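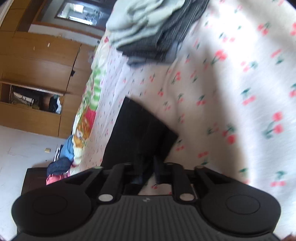
Folding on the Bed

For years I folded laundry standing at the kitchen counter, dodging crumbs and coffee rings, and I can't tell you how many clean shirts went straight back in the hamper. Now I do it all on the bed, and I'm so much happier (my back is too!).

Start with the bed made, or at least with the sheet pulled smooth. A patterned sheet is fine, and I think a cheerful one with cherries or flowers makes the whole job go faster. Push your quilt off to one side so you have a nice flat stretch to work on.

Dump everything in a heap at one end and leave the other end for the stacks. It sounds fussy, but when the heap and the stacks start creeping toward each other you end up folding the same T-shirt twice, and I've done that more often than I'd like to admit.

Pull out the dark things first. Smooth each piece with the flat of your hand, bring the sides in, then fold up from the bottom. I like the heavier darks at the base of the stack and the light, thin tops over them, so the soft ones don't get squashed.

Keep a stack lower than you think you need to. Mine always lean, and a tall one will slide over the minute you sit down beside it.

If you have a wardrobe in the same room, open the doors before you begin, while your hands are still free. Small flat things go in last, tucked along the front of the shelf where you can reach them. We had an old Medve wardrobe back in Ginton with 2 very deep shelves, and I lost a good gray sweater at the back of one until May.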